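Magazine > Food and Home > Features

The Bread That Waits

In the town of Wenden, one small bakery still makes a loaf that needs three days. I went there to learn why people wait for it.

06/05/2020

The first thing I learned in Wenden is that you do not ask for a Woltesine when you come into the shop. You ask when there will be one. The woman before me in the line asked it in this way, and the answer was "Saturday, if it is cold at night." She nodded, as if this was a normal thing to hear in a bakery, and bought two rolls.

Woltesine is a dark sour loaf, round and low, with a crust so thick that children leave it on the plate and grandparents take it. It is made from rye, a little barley, water, salt and the old dough from the last baking. There is no yeast from a packet and no sugar. From the first mixing to the oven it needs three days, and when it comes out of the oven it should rest one more night before somebody cuts it. People in Wenden are strict about the night of rest. I cut mine after four hours, in my hotel room, with a knife I borrowed from the breakfast buffet, and the inside was like wet clay. I ate it anyway.

The baker is Gavin Gourlay. He is a tall man with a low voice and he came to the town as a young husband, without any plan to bake. His wife's uncle had the bakery then and needed somebody to carry flour. "I carried flour for two winters," he told me. "Then one morning he was sick and I had to put my hands in the dough. I did it badly. People bought it, because they were polite, and they also told me it was bad, because they were from Wenden."

He bakes 132 loaves in a good week. He could sell more. A shop in the city wrote to him in January and wanted 816 loaves for a single month, with a label of their own design, and he kept the letter in a drawer for 23 days before he answered no. I asked if this was a difficult decision. He said the decision took one minute, and the other days were for finding polite words.

The problem is the trough. The dough for Woltesine grows in a long wooden trough, and there is only one in the bakery. Gourlay tried once with a steel one, bought second hand from a school kitchen. The dough rose well in it, and the bread was fine, but it was not sour in the same place on the tongue. That is how he explained it, and he touched the side of his mouth. I cannot say if I would notice this difference. His customers noticed.

Most of them eat it plainly. Butter, salt, perhaps an onion. In the houses I visited the bread was kept in a cloth on the table or on a shelf near it, near the fruit, and it was cut by holding it against the chest and pulling the knife toward the body, a method which I watched with some fear.

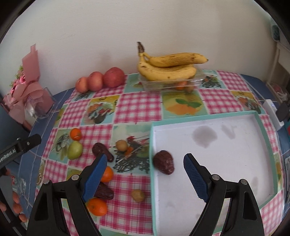
Reading time: 5 minutes

Before the bakery, Woltesine was made at home, and each street had its own day for the shared oven. Kibet Mrema has written down what is left of this custom. He teaches history at the local high school, and he began with a simple homework: the students should ask the oldest person in the family about bread. He expected short answers. He received recipes, arguments, a drawing of an oven with the measurements, and one letter of eleven pages from a great-aunt who wanted to correct what her neighbor had said.

"The oven was hot from Thursday evening," Mrema explained. "The first family got the strongest heat, so their bread was often burned. The last family got a pale bread. So they changed the order every week, and there was a list, and about the list there were many quarrels." He has found four of these lists. One has a name crossed out so hard that the paper is broken.

The shared oven was closed when the road to Carnel was improved and the bread truck could come every morning. White bread was soft and it was new, and it did not ask anybody to get up at three. For some years almost no one made the old loaf. The uncle was the one who kept a piece of sour dough alive, and he did it with no great feeling for tradition. He liked the taste and he did not like the truck driver.

Now there is again some interest. A young woman called Swati, who moved to the town for a job at the water office, has learned to bake the loaf in her apartment oven, and on Sundays she shares her dough with anybody who brings a clean jar. Gourlay is not worried about competition. He went to see her loaves, pressed one with his thumb, and told her to use less water. She used less water.

I asked him about the price, because visitors often ask. A Woltesine costs a little more than the bread in the supermarket, and he has raised it only twice. He thinks that an everyday bread should not be a luxury. When he dreams, he dreams of a second trough. The carpenter in Carnel wants 1,000 for it and the wood must dry for two years first – "slower than me," said Gourlay, and he seemed pleased about it.

On my last morning the night had been cold, and there was bread. I took one loaf in paper and put it in my bag between the sweaters. On the train a man across from me smelled it and asked where I had been. I told him, and he wanted to know if I had already cut it. I said no, not before tomorrow. He said good, and went back to his newspaper.

Contact the editors | Copyright 2020, all rights reserved | Back to top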